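Sep 27, 2021

Kudina sent me another email about saving water in the kitchen. According to them, a household that changes its dishwashing habits can save 2,251 gallons a year. I'd love to know whose household. I live by myself and I cook maybe four nights a week.

The advice changes every time, too. In April I was told to fill the sink and never rinse under the tap. Now I'm supposed to scrape, skip the rinse and buy a Mikkelsen tap insert for $47. My whole water bill was $165 last quarter, and most of that is fixed charges I'd pay if I never washed a fork.

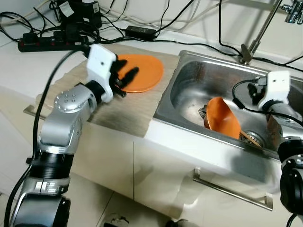
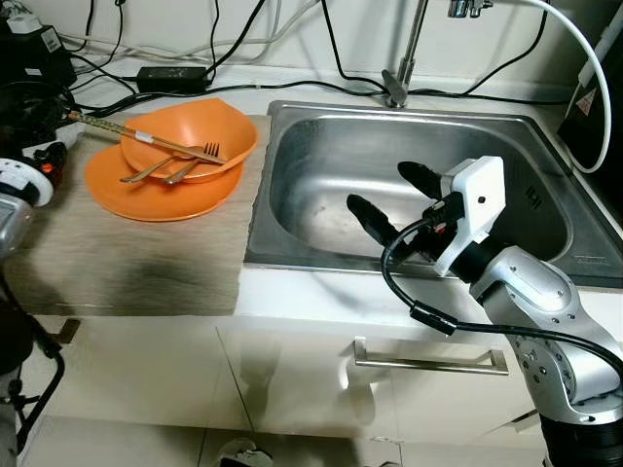
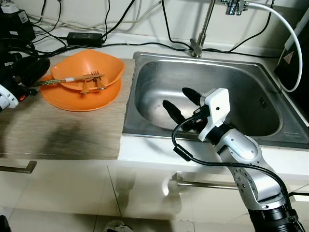
Steel sink, orange dishes in all three.

I did try the bowl method for a couple of weeks – one tub of soapy water, one of clean. The clean one was gray by the third plate and I ended up running the tap anyway. Maybe I'm bad at it.

What does bother me is the toilet, which runs on for ages after every flush. Plestenell has a leaflet on dishes and a leaflet on lawns, and nothing on worn flappers. I've ordered the part. If the next bill drops I'll post the numbers, and if it doesn't I'll post those too.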